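Nistasia releases Cevura 2, a planner for two-handed gripper work

Wed 12 March

Nistasia has released version 2 of Cevura, its motion planning and control package for robot arms trained on demonstrations from hand-held grippers. The update is a free download for current license holders.

The main change is in how the software handles the moments before and after a grasp. Earlier versions treated the approach and the grasp as a single motion, which often left the fingers pushing against light objects such as wicker baskets. 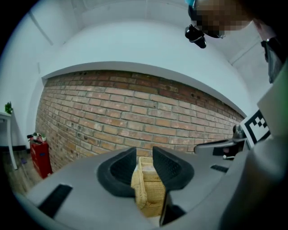
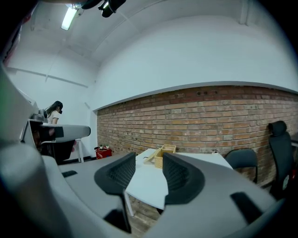 Cevura 2 splits each recorded demonstration into short segments and plans them one at a time. The planner checks the opening of the fingers at every step and can stop, back off and try a new angle without starting the whole task again. Users can set how many retries are allowed. The default is 4.

"Woven things were our worst case," said Fedir Pasichnyk, who leads the planning team. "They bend, they catch on the pads, and the depth estimate is poor on the rim. We spent most of the winter on that."

The perception module has also been rewritten. It now runs directly on wide-angle fisheye video, where the old one flattened each picture first and lost detail near the edges. Marker tracking runs in the same process, so the position of one gripper relative to the other is available to the planner with less delay. Nistasia says the new module needs more graphics memory than the old one and will not run on the smallest machines the company used to support.

The release was tested on a set of 3000 demonstrations covering 40 household and office tasks. The company has published the task list and the settings used, but not the recordings.

Two outside groups had early access. Dudov, a packaging firm, used the beta to plan bin and basket handling on a sorting line. Ikonen, which builds arm controllers, has added a driver so that Cevura can send commands to its hardware without a separate bridge program.

Projects made in the first version will open in Cevura 2, but calibration files have to be made again. A conversion script for older task files is included in the tools folder. Nistasia plans to fix bugs in the first version until the end of March.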